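Teaching a two-arm sorting task by remote control

By Ragnheiður Østergaard
February

This page covers recording demonstrations for a simple two-arm job: dishes go in one bin, cloth goes in the other. It assumes your arms are mounted, powered and homed, and that the leader handles already move them. If the handles are not paired yet, do that first from the Duva setup page and come back.

The task we use at Sturnell has three objects and two bins. It is small enough that a new operator can learn it in a morning, and it still has most of the problems you will meet in bigger jobs: a hard object with a thin rim, one that tips over, and one that never has the same shape twice.

1. Lay out the table

Put a mat down before anything else. A plain, slightly rough mat keeps cups from sliding when a finger brushes them, and it gives the policy a steady background. Leave a margin of bare table in front so you can reach in for resets without leaning over the objects.

Use bins of different colors. We record the task with the bins in more than one place, so the policy has to look for the right bin and can't just learn a spot on the mat. Write the bin rule on a card and keep it by the handles. Ours says "cloth in pink, dishes in clear." If two operators follow two rules, the recordings will fight each other in training and you will spend a week looking for the wrong bug.

2. Check the arms before you record

Open both grippers fully and move each arm to every corner of the mat. Watch the wrist cables while you do it. A cable that is fine at the middle of the mat can pull tight at the far corner, and the arm will report a torque fault that looks like a collision. Add slack at the wrist and try again.

Then bring each gripper down close to the mat with the fingers pointing straight down. If one arm stops higher than the other for the same handle position, redo the zero on that arm.

3. Record one demonstration

Start the recorder with both arms still, and count to two before you move. Approach each object from above. Stop for a moment over it, lower, close, and lift straight up before going sideways. Going sideways too early is the most common fault we see in new operators, and it knocks over cups.

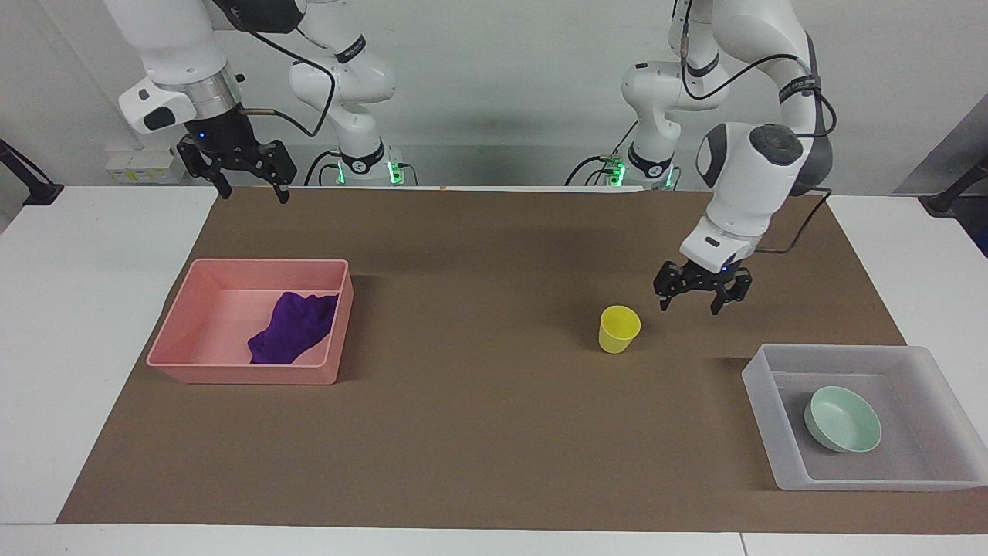

Both grippers open, with the cup still on the mat and the bowl and cloth in their bins.

For the cup, put one finger inside and one outside, and close slowly. Grabbing it around the body works too, but pick one way and stay with it for the whole set. For the bowl, take the rim on the side closest to the arm you are using. Lower it until it touches the floor of the bin, then open. Do not drop it from the rim of the bin, even if it lands well.

Cloth takes more practice. Look for a raised fold and pinch that. If there isn't one, press down lightly with open fingers and close; the cloth will bunch up between them. Lift high enough that the trailing part clears the bin wall. If it catches, lower it, shift over, and lift again. Keep that recording. A clean recovery is useful to the policy, and a set with no recoveries in it tends to produce a robot that gives up at the first snag.

4. Using both arms

Let each arm take the objects on its own side. You can move both at once, but only after you can do the job one arm at a time without looking down at your hands. While one arm works, park the other above the mat and hold it still. Small drifting motions in the idle arm get recorded along with everything else, and the policy will copy them.

If an object has to cross the middle, set it down there with one arm, back off, and pick it up with the other. Handing over in the air is a separate task. Record it as its own set.

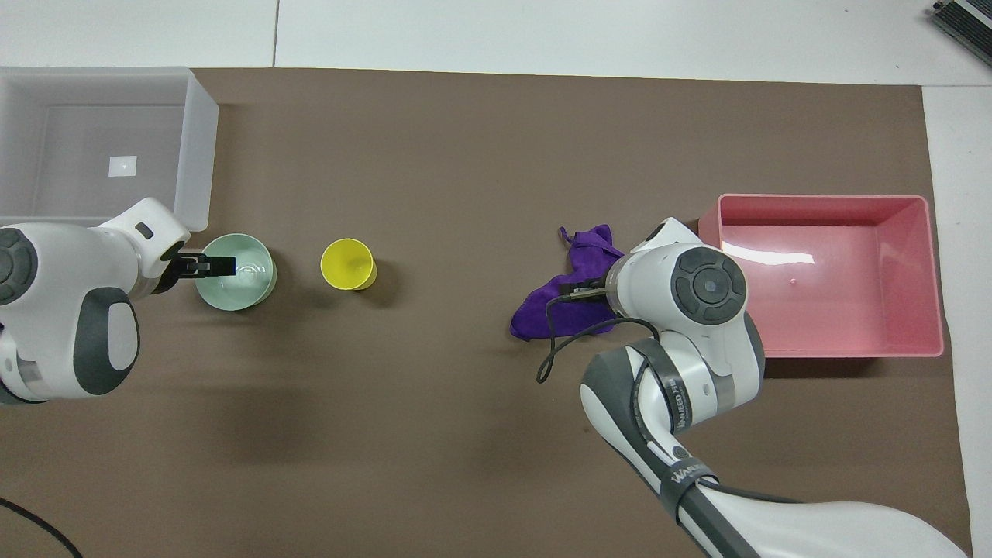

Ragnheiður Østergaard wrote back after trying the page on a new operator that the cloth step needed one more line: close the fingers at half speed, and wait a beat before lifting, or the first fold slips out.

5. Reset and repeat

Move the objects between recordings. Turn the bowl, shift the cup a hand's width, and pick up the cloth and let it fall. Don't smooth it out. Swap the bins every 17 recordings and note the swap in the log.

Take a break after 14 in a row. Tired operators speed up without noticing, and the later recordings come out jerky.

6. Sort what you recorded

Play back every recording before it goes to training. Delete the ones where an object ended up in the wrong bin, where a hand came into view, or where the recorder started late. Our last set had 274 left after sorting, and that was enough for a first policy in Louro. We trained it for 3000 steps before the first test on the arms.

Run that first test with the objects placed as they were in your easiest recordings. Keep a hand near the stop button. If the arms reach the object and then hesitate, check your recordings for long pauses at the same point and trim them.

Last updated: February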